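Seven months with the sorting bench

Posted 29/12/2023

I have been meaning to write this since May, when we got the first bench running at the Skaltthorpe depot, and now it's the quiet week between the holidays and I finally have a whole afternoon and a pot of coffee. So!

For anyone new: I work for Wallin, and we pack the drinks orders for small offices and clubs. Mixed orders mostly, a few of these and a few of those, which is exactly the kind of thing the big packing lines hate. Until this year every mixed order was picked by hand by the six of us on the floor. On a heavy day that meant 190 orders, and your wrists knew all about it by the evening.

The new bench (we call it Gretumden, after the road the depot is on, and yes, people say good morning to it) does the can sorting. Everything goes into colored bins by type, and then one of us builds the order from the bins. I love watching it work. I still stop with my sandwich in my hand.

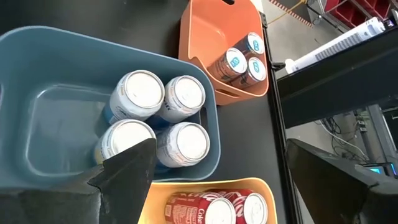

Pale cans in the blue bin, slim dark ones in the orange, Coke nearest the gripper.

The bins were our idea, by the way. The first plan had gray trays with printed labels, and Signe Engström on the early shift said she could never read a label from where she stands but she could tell blue from orange half asleep. They changed it within a week. I think that was the moment most of us stopped being nervous about the whole thing - we'd been asked, and somebody had listened.

What has changed for me is the shape of the day. I used to pick for the full shift. Now I pick for maybe half of it, and the rest goes to checking orders, calling customers about swaps, and teaching the bench new cans. That last part is my favorite! Every new design has to be shown to it from a bunch of angles, and we are up to 98 different cans now. Slim ones were a pain at first because it squeezed them like the fat ones. We spent a long, sticky morning on that.

There are grumbles too. It's slower than a good picker, and when it stops, it stops until one of us walks over. The early shift lost some overtime, and that matters to people, so we're still talking with the office about it. I'd like to see the training hours paid at the higher rate.

Next up is the Plumusel site, which gets its own bench in the spring. I've been asked to go over for 18 days to help them set up, and I've already started a list of things to bring, beginning with more blue bins.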